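4.2 Changes in the work of the bedside assistant

The second group of findings concerns the staff who stand at the patient cart. Before the Tinovgate suturing system was brought into the training unit at Molcombe, an assistant's duties during closure were continuous. The assistant passed the needle, held the tail of the thread, cut on request and wiped the field. Under the new arrangement the console operator approves a stitch plan, the instruments place the stitches, and the assistant is asked to watch the field and to step in when the thread does not lie as planned. The interviews show that staff at first described this as a lighter job. By March most of them had stopped using that word.

The practice closures are carried out at the incision with two wristed instruments. Figure 4 gives the main view, which the console operator and the assistant share on separate monitors. 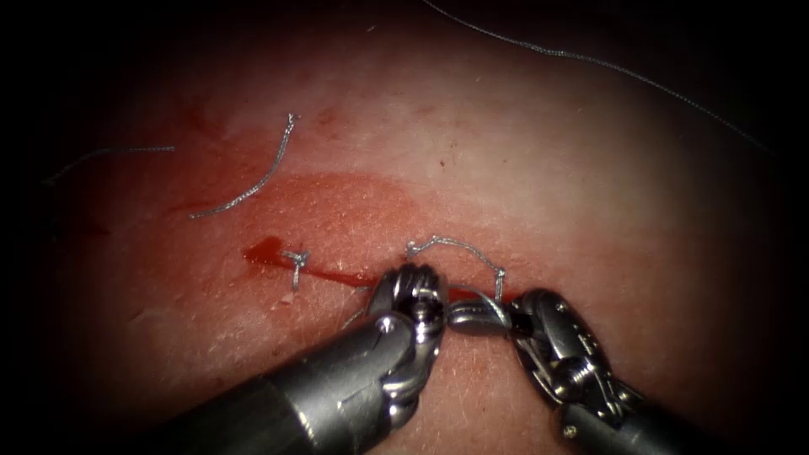
Figure 4. Shared main view during a practice closure. A knotted stitch lies on the incision at left; the curved needle is held where the two instruments meet.

Assistants reported that the shared view changed who spoke first. In the manual sessions, requests almost always came from the surgeon. In the automated sessions, the assistant was often the first to call a pause, usually over a loop that had been left too loose or a tail that had drifted across the wound. Several senior surgeons found this uncomfortable in the early weeks. The unit lead, Rocío Ospina, responded by writing the right to call a pause into the local procedure, so that it no longer depended on rank.

A further change was the close view from the instrument wrist. It was added at the request of the assistants, who felt that the main view did not let them judge the lie of the thread near the knots. 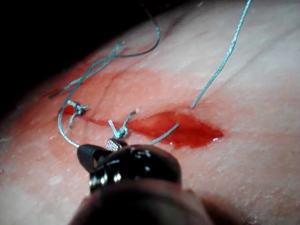
Figure 5. Close view from the instrument wrist, with two knots along the wound line and longer strands of suture extending from them.

The close view brought its own burden. The instrument itself takes up the lower part of the picture, and the edge of the lit area falls away quickly into black. Assistants had to learn which strands belonged to a finished stitch and which were still in use. The Mekonnen scale, which we used to rate attention demand after each session, was completed 400 times during the study. Ratings for the assistants rose after the close view was added, while ratings for the console operators fell. Staff nevertheless voted to keep it. 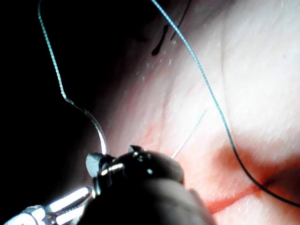 Figure 6. Close view with a teal thread running to the left jaw tip and a darker strand crossing the lit tissue.

Thread handling was the subject raised most often in the interviews. One assistant with 11 years of service said that she used to know the tension through her fingers and now had to read it from a curve on a monitor. Others made similar remarks, and two asked for regular manual closures to be kept on the schedule in order to maintain the skill. The unit agreed to this. Manual closures are now assigned on the same roster as the automated sessions and are logged in the Duletti record system under a separate code.

Staffing levels did not change during the study. The content of the role did, and job descriptions had not been revised when data collection ended. Pay grade was still under discussion between the unit and the personnel office at that time, and we return to the matter in Section 5.1.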